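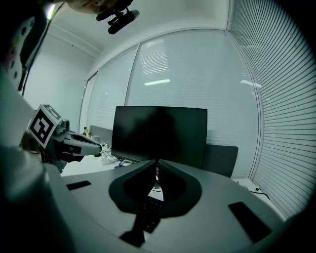

Issue 311, page 3

Wanted: people who have given up on a productivity system

Mesley is looking for readers to take part in a diary project on planners, list methods, time blocking and the rest of it. We have been sent a lot of these products over the years. Every one arrives with a letter saying that it gives you back an hour a day. We have yet to see a letter that says where the hour comes from, or who measured it.

Salvador Correia, who edits these pages, thinks some of the methods may work for some people. Kazimír Kolář, who will read the diaries, thinks most of them work until the notebook gets a coffee ring on it. Neither of them has much to go on, and we would like that to change before we print another word on the subject.

You can apply if you do most of your work at a desk, paid or unpaid, and have dropped at least one method after giving it a fair try. You don't need to be disorganized. People who were doing fine before they bought the planner are especially welcome. 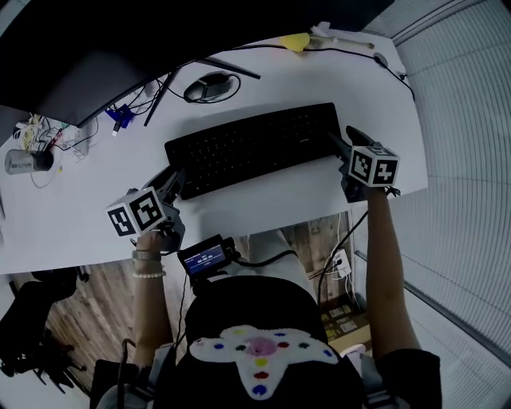
Keyboard on a white desk.

What we ask of you: a short entry at the end of each working day, in your own words, saying what you meant to do, what you did, and how long you spent arranging the list. Please include that last part. Makers of planners tend to leave it out. Entries can be typed or handwritten, and a dull day is as useful to us as a good one. If you miss a day, leave it blank. Don't fill it in later from memory, which is how we suspect a good many glowing reviews get written.

At the close you write one longer piece, up to 1,000 words, on whether you would bother again. We may quote from it under a name you choose.

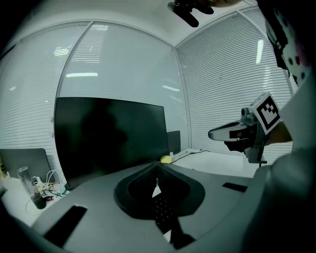 We can't promise that any of this will prove much. People who answer notices like this one are not a fair sample of anybody, and keeping a diary may change how you work all by itself. Qureshi, the stationery shop, offered to supply free planners for the project and we said no. Turar asked to see the results early and got the same reply. If you have ever been paid to recommend a method, or you sell one, please sit this out.

There is a small fee for finished diaries, paid after the final piece comes in. There is no certificate, and we won't be calling anyone an ambassador.

To apply, write to the Diary Desk at Mesley, Grostuva, by the end of October 2020. Tell us what you tried, how long it lasted and what you do now. One page is plenty. Diaries start in February, and we will write to everyone either way.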